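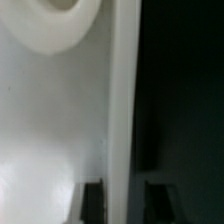 Wrist cam view, Drorkell gripper kit, white shell on the left.

Date: Tuesday, August 27, 2024
Subject: Re: Drorkell kit, worth the money?

Hi all,

Sorry for the slow reply, I was up to my elbows in cable ties all weekend. Quoting the original so you don't have to dig:

> Has anyone on the list bought the Drorkell gripper kit with the
> wrist camera? Mirnov has it at $1401 and I'm wavering. I already
> have an Aoun arm and a drawer full of half-finished grippers, so
> mostly I want to know if the camera is any use up close, and
> whether the shell is as flimsy as it looks in the catalogue.
> Does it need the Hostov adapter too?

Yep, I've got one, had it on my own Aoun for a couple of months now, and I like it a lot more than I expected to!

Shell first. It's smooth matte white plastic with nicely rounded edges and it doesn't feel flimsy to me at all. I've whacked it on the bench vise twice and all I got was a scuff on the far side. My one grumble is the colour. White plastic right beside a camera means glare, and you can see it in the bottom left of the picture I've put at the top, where the panel just blows out. The light was coming mostly from the left and the other half went nearly black (a very dark green, if you squint). I've since turned my bench lamp down and I'm toying with a bit of matte grey paint on the camera side, but I haven't worked up the nerve.

As for the camera up close, well, it's soft. The long edge down the middle comes out crisp enough and everything else is a bit mushy. If you want to read part numbers off a chip, look elsewhere. For lining up on a jar lid or a block I've been quite happy with it, once I stopped fussing over the exposure setting and locked it (it's under the second menu, the manual has the wrong page).

The adapter, yes, sadly. The Hostov plate fits the Aoun flange and the one in the box doesn't, so budget for that. Mine took 26 days to show up and the bolts were metric when the sheet said otherwise. Whole thing with plate weighs 491 grams on my kitchen scale, so check your payload before you order.

Would I pay full price again? Probably, but Mirnov usually has a sale in November and I'd hang on for that if you're not in a rush.

Happy to post my mounting notes if anybody wants them, they're a bit of a dog's breakfast at the moment. And has anyone tried painting one of these shells? Keen to hear what primer you used.

Cheers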